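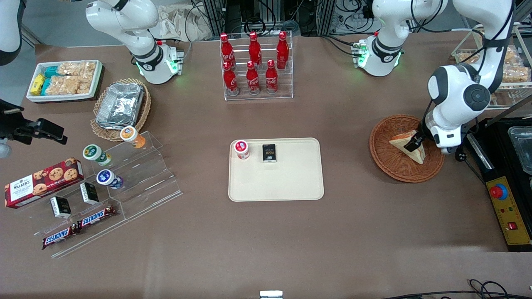
Lindsay Cartwright writes that the trailer she sent us plays correctly on her laptop but was rejected twice by Cultavus, and she would like to know what the system is checking that her laptop isn't. Most rejections come from the frame rate, the audio layout or the file name, and all three are covered in the answers below.

Trailer Delivery to Bernstead Cinema: Frequently Asked Questions

What is Cultavus?
Cultavus is the upload and checking system used for all trailers, teasers and feature files shown at Bernstead. Distributors and independent filmmakers use the same upload page. Files sent by email or through a general file-sharing link are not loaded onto the server.

Which formats do you accept?
A digital cinema package (DCP) is preferred. We also accept ProRes 422 HQ in a QuickTime container, which we convert in house. H.264 files are accepted for lobby screens only. A file that has been compressed for the web and then re-exported as ProRes will pass the automatic check, but it will still look like a web file on a large screen. Please export from the original timeline.

What frame rate should I use?
24 frames per second. Material shot at 25 can be delivered at 25 as a DCP, but it has to run in a separate block from the other trailers, and we can't promise a slot before a specific feature. Files at 23.976 are flagged as a warning. We conform them to 24 and adjust the audio to match. Variable frame rate files, including most screen recordings and phone footage, are rejected.

What aspect ratio should I use?
Flat (1.85:1) or Scope (2.39:1). If the feature is Scope and the trailer is Flat, say so in the notes field so that the masking cue can be set between them. Do not add black bars to fill out the image. A Scope picture letterboxed inside a Flat container ends up smaller than it needs to be on our screen.

How should the audio be set up?
5.1 is standard. Stereo is accepted for ProRes files and is played through left and right only, so dialogue will not come from the center speaker. Channel order for 5.1 is left, right, center, LFE, left surround, right surround. Cultavus reads the channel count but cannot tell whether the center and left surround have been swapped, and this is the most common fault we find by ear.

How loud can a trailer be?
Trailers are measured before they are scheduled. Action trailers are the usual problem, with long runs of gunfire and explosions mixed close to the limit. If a trailer measures too loud we return it with the reading and ask for a new mix. We do not turn down individual trailers on the server – the fader setting applies to the whole block, and lowering it would make the next trailer hard to hear.

Is there a rule for file names?
Yes. Use the film title, the content type, the aspect ratio, the language and the version, separated by underscores. Names can be up to 68 characters long. Accented letters, spaces and slashes cause the upload to fail without a clear message. Replace them with plain letters before uploading.

What does the content type mean?
TSR is a teaser, TLR is a trailer and FTR is a feature. If there is more than one version of the same trailer, add the version number straight after the type, for example TLR-2. Please do not use words such as "final" or "new".

How many trailers can I send for one film?
Two at a time. To replace one, mark the old file as withdrawn on the title page, then upload the new one. Withdrawn files stay on the server until the current playlist ends.
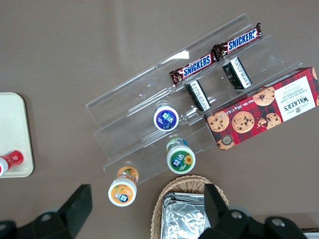 Snickers bars and shortbread with a clear tiered stand.

Do trailers in other languages need subtitles?
Yes, for any trailer with spoken dialogue that isn't in English. Burned-in subtitles are simplest for a trailer. Separate subtitle tracks are accepted in a DCP, but they must be included in the composition itself. A loose SRT file cannot be played by the server. Check subtitles against a bright background, since white text without an outline is lost over sky, snow or smoke.

Do you accept encrypted trailers?
No. Trailers and teasers must be unencrypted. Features may be encrypted, and the key should cover the test run as well as the public screenings. A key that opens at 6 p.m. for a 6 p.m. show is too late for us to test anything.

How long does checking take?
The automatic check starts when the upload finishes and normally reports the same day. A projectionist then watches the file in the auditorium, which takes two working days. July is slower, as the projection booth closes for part of the month for servicing.

Which auditorium will my trailer play in?
Screen 1, which has 418 seats, unless the feature it is attached to moves. When a feature moves to the smaller Escombe room, its trailer block moves with it. The Escombe room is stereo only, and 5.1 files are mixed down by the processor there.

Can I attend the check?
Filmmakers with a short or feature in the Tapsell season can. Write to Shayne Tawhiri in the booth with the title and the name of the file. Other trailers are checked without the sender present.

My file passed but looks too dark. What happened?
Usually the file was graded on a computer monitor and converted without the right color transform. Cultavus does not judge brightness. If you delivered ProRes, confirm that it is tagged Rec. 709 and send it again. If you delivered a DCP, the conversion has to be redone at your end.

Do you keep files after the run?
No. Trailers are deleted once the film leaves the schedule. Keep your own master, and upload again if the film comes back.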